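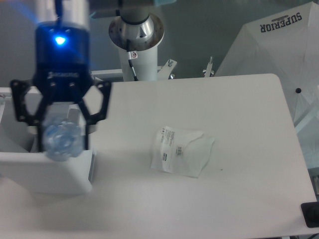 The gripper holding a clear bottle at the bin, Zestemura sorting cell.

Last updated: February

Lina Abou Jaoude runs the returns and recovery section at Zestemura, where mixed packaging is separated before it goes on to Enska for baling. The section has 4 people on each shift. Until last year all of them sorted by hand. The work is now shared with 2 arm cells, supplied and maintained by Goltia.

"The arm takes the bottles," she says. "Flat film and paper still come to a person in most cases. A bottle has a shape you can close two fingers on. A wet leaflet stuck to the table does not."

The cells run at a fixed pace, and she regards this as the main change for the staff. Hand sorting sped up before a break and slowed down after it. A cell does neither, so the bins fill evenly and someone has to be free to change them. That duty now rotates every hour. It was first given to one person for a whole shift, and was dropped after complaints that it left no time to sit down.
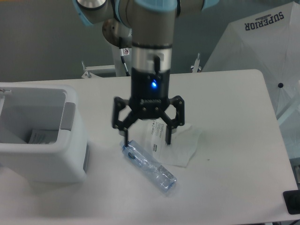 She is careful about what she calls a fault. A missed grip is logged but does not stop the cell; the arm is allowed 2 further tries before it asks for help. A stop means that a person has to walk over, read the panel and clear the table. In the first month there were 121 stops. "Most of those were ours," she says. "We had the bins in the wrong place, or we had leaned across the table. The arm was doing what it had been told."

Training took longer than planned. Goltia offered a short course on the controls, which covered starting, stopping and resetting. It did not cover judging whether a grip would hold, and the sorters had to learn that by watching. Abou Jaoude now asks for the same person to stay with a cell for the first part of a shift — long enough to see how it handles that day's load.

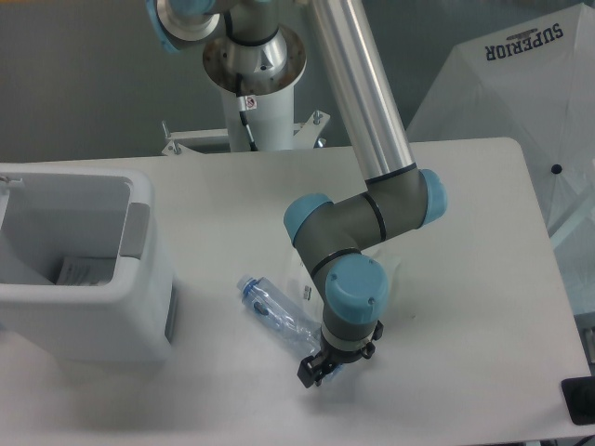 Arm and gripper at the table, with a bottle on its side and papers in the bin.

No posts were cut, though two sorters moved to inspection at their own request. Sore wrists are reported less often. Boredom is reported more, and she has no fix for that yet. A third cell has been discussed with the Wong site, which handles heavier goods. "I would want the bin rota settled before we add anything," she says. "The machine side is the easier half."

Contact the editor | © Zestemura staff bulletin | Back to top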